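Scoring the second innings at Brerau

10/19/24

The season has been over for a month and I have finally typed up the scorebooks. One match took longer than the rest put together. It was the June fixture against Steltora, played on the lower ground at Brerau, and the page for the second innings has more crossings-out than any other I have kept.

I score in the linear style, one row per over, with a column for each batter and a running total at the right. The method is older than the box style most clubs use and takes up more paper. Its advantage is that every ball can be placed in order afterwards. With a box sheet you can add up a bowler's figures, but you can't always say which batter faced which ball.

Brerau batted first and were all out in 34 overs. That part of the book is clean. The trouble began with Steltora's reply, when a bye was run off the last ball of an over and the umpire at the far end signalled one short. I had already moved the batters across on the sheet. The correct entry is one fewer run, with the batters shown at the ends they reached, and I had the run right and the ends wrong. The error then carried through the next two overs. 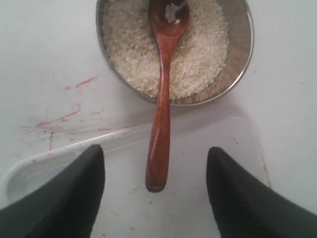

The way to find a fault of this kind is to work backwards from the next wicket. A wicket fixes who was on strike, because everyone on the ground agrees who was out. From there you reverse each ball in turn: odd runs swap the batters, even runs don't, and the end of an over swaps them again. Shorts, overthrows and boundaries from overthrows need care. I found the place at the third attempt, with a ruler held under the row.

The total was never in doubt. What changed was the split between the two openers. One had been given 49 in the book and should have had 51, and his partner lost the same 2 runs. I wrote to both clubs. Steltora amended their averages the same week. Their own scorer had used a box sheet and had no means of checking, so they took my figures as they stood.

I have tried the Mustonen scoring program on a tablet, and it would have caught the mistake at once. It asks for the striker to be confirmed after every short run. It also drains the battery before tea, and the screen is hard to read in direct sun – on the lower ground you face west all afternoon. I will keep the paper book as the main record and the tablet as the second. 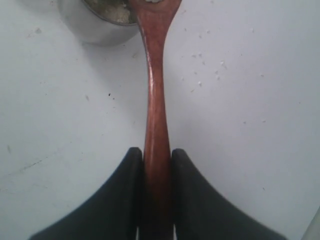

Wooden spoon, with a few grains on it.

For next year I have ordered two of the Nikmont linear books, which have a narrow column between the over number and the bowler. I mean to use it for the striker's initial at the start of each over. The old books date from 2000 and have no such column, so I had been putting a dot in the margin and forgetting what it stood for.

The typed sheets for the whole season are in the club folder. The Steltora page has a note at the foot giving the over in question and both versions of the entry.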